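Tostero Municipal Election – Voting Place Safety Checklist
Location: Jomimell Community Hall, Grilline Ward
Visit made: Wednesday, starting at 4 p.m.
Result of the visit: Accepted with conditions (see the list at the end)

How to read the answers: Yes means the point was checked and is in order. No means it has to be corrected before the hall is opened for voting. Partly means it can be used, but please read the comment. The comments are written by the inspector and are meant for the voting place supervisor and for the election office.

PART A – ARRIVAL AND PARKING

Street number can be read from the road: Yes

Sign "Vote Here" has a place where it can be fixed: Partly
Comment: The fence on the road side is made of thin wire and the sign turned around in the wind when I tried it. I recommend two ties at the top and two at the bottom. The candidates' signs must not be on the same fence. In the last election there was a discussion about this at Grilline, and the discussion took place in front of voters.

Accessible parking marked: Partly
Comment: There are three accessible spaces. The paint is good on two of them. On the one next to the recycling bins the symbol is almost gone, and a person who does not know the hall would take it for a normal space. A standing sign is enough for the day.

Path from parking to door is free of steps: Yes

Path is even and not slippery: No
Comment: One paving stone near the bicycle stand moves when you step on its corner. I am a heavy person and maybe for a lighter person it moves less, but a walker or a cane would find it. The hall was informed by phone the same evening. If it is not repaired, put a cone on it and lead the line along the other side, where there is enough width.

Outside lighting works: Yes
Comment: The lamp over the side door comes on by movement and goes off again quickly. Voting continues after dark, so ask the hall for the switch position that keeps it on. The switch is in the small kitchen, behind the door, and has no label.

PART B – ENTRANCE AND LINE

Main door opens without much force: No
Comment: The closer is set too strong. I could open the door with one hand but I would not ask this from an older voter. During voting hours the door should be held open, or one worker should be standing there. Please do not use the fire extinguisher to hold the door, which was the method on the day of the by-election.

Ramp in place: Partly
Comment: The doorsill is a little high for wheelchairs. The portable ramp from Daza was delivered but was still in its wrapping, standing against the coat rack. I have unpacked it and laid it in position to see if it fits, and it does. The rubber strip on the lower side has to be pressed down, otherwise it lifts and makes a small edge. I put the ramp back to the coat rack after.

Room for the line to stand inside: Yes
Comment: The corridor is long enough for an ordinary evening. The voters list for this place has over 400 names, and they don't come all at the same time. The busy time is after work. If the line reaches the outside door, let it turn left along the wall and not straight to the parking, where cars are backing out.

Chairs for persons who can't stand: Partly
Comment: I found five stacking chairs in good condition. The others in the same stack have loose legs and I have put them apart with tape on the backs. Five is enough if they are really placed along the line and not all beside the workers' table.

Mats flat and fixed: No
Comment: The long mat in the corridor has a wave in the middle. Remove it if the weather is dry. If it is raining it must stay, and then the wave has to be taped on both sides.

PART C – VOTING ROOM

Exits free: No
Comment: The rear exit was blocked by a piano on wheels and a stack of folded tables. The hall says that the piano is moved for every event. I would like to see this written in the rental agreement, as the same remark was made in the checklist before mine and I found the piano in the same place.

Exit signs lit: Yes

Fire extinguisher present and tag in date: Yes
Comment: It hangs low and a voting screen could hide it. Keep the wall around it empty.

Distance between screens: Partly
Comment: With the tables as drawn on the plan, a person who walks to the ballot box passes behind the voters and could look over a shoulder. I turned the plan so that the screens have their backs to the windows. The new drawing is attached to the paper copy of this checklist. The windows on that side look to the school field, so someone must also close the blinds. One blind is missing its cord and is closed by hand, gently.

Accessible screen has enough knee space: Yes
Comment: Use the table with the grey top. The brown ones have a bar underneath.

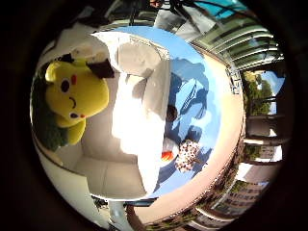 Yellow plush toy on a white cushioned seat

Electrical cords away from walking paths: Partly
Comment: The tabulator needs a socket, and the nearest one is on the stage side. The cord must go along the wall and under the cord cover, which is in the box with the screens. I have seen workers who put the tabulator near the door to save time, with the cord across the floor. This is not permitted, also not with tape.

Socket tested: Yes
Comment: Two of the sockets by the stage are on the same circuit as the kitchen kettle. I switched on the kettle together with a floor heater and the circuit went off. So please, no kettle during voting, or use the socket near the window in the kitchen, which is on another circuit. The breaker panel is in the hall's office and the supervisor should receive a key.

Temperature: Partly
Comment: The room was comfortable. With the main door open the whole day it will be less comfortable for the workers at the first table. Advise them to dress warm. A floor heater beside the paper ballots is not a solution.

Noise: Yes
Comment: The fridge makes a knocking sound but it can't be heard from the tables.

PART D – WORKERS AND MATERIALS

First aid kit present: Partly
Comment: The kit is there but the bandages are nearly finished, and there are no gloves. The hall has no duty to fill it for us. The election office should bring its own kit, as written in the supervisor's guide.

Place where sealed materials can be kept in sight: Yes
Comment: The low platform behind the supervisor's table is suitable. Don't use the cloakroom, even if it has a lock, because the dance school has also a key for it.

Lifting: No
Comment: The ballot box with tabulator is heavy and must be carried by two persons. Last time it was carried by one, who was in a hurry to finish. There is a flat cart in the hall and we may borrow it. One wheel of it goes sideways, so pull it and do not push.

Worker breaks and toilet: Yes
Comment: The toilet for workers is the same as for voters. It is clean. The grab bar in the accessible toilet is firm, I have pulled it in each direction. The lock shows red and green but the colours are reversed, and a small paper on the door would avoid some embarrassment.

Emergency phone contact posted: No
Comment: The old list is still on the notice board, with the number of the former hall manager. Take it down and hang the new one at the same place.

Plan if a voter becomes angry: Partly
Comment: The workers at Grilline have had the training, but there was not an agreement on who calls for help. It should be the supervisor or, if the supervisor is busy, the person at the door. The table for scrutineers should not be between the workers and the exit. On the new drawing I have moved it to the stage side. From there the scrutineers can see the ballot box well, which is their right, and they are not in anybody's way.

PART E – OUTSIDE RULES ON THE DAY

Campaign material removed from the property: Partly
Comment: I saw three campaign signs on the grass. They were standing on the side of the property line that belongs to the hall. It was before the voting day and I did not touch them. The supervisor must check again in the morning before the doors open, and also look at the parked cars with large stickers. If a car belongs to a voter who stays only a few minutes, use good judgment.

Other events in the building: No
Comment: The dance school believed that their evening class in the upper room goes on as usual. They use the same stairs and the same corridor, and parents wait there. I have explained it to them and they were friendly, but they had not received any letter. The election office must send it, it is not enough that I said it.

TO BE CORRECTED BEFORE OPENING

Loose paving stone near the bicycle stand – the hall
Piano and tables away from the rear exit – the hall
Door closer adjusted, or a worker at the door – the hall and the supervisor
Mat in the corridor removed or taped – the supervisor
New contact list on the notice board – the supervisor
Two persons for carrying the ballot box – the supervisor
Letter to the dance school – the election office
First aid kit – the election office

A second visit is needed only for the rear exit and the paving stone. I can do it together with the delivery of the screens, if the election office tells me the hour. The paper copy with the drawing is in the Jomimell folder, Grilline section.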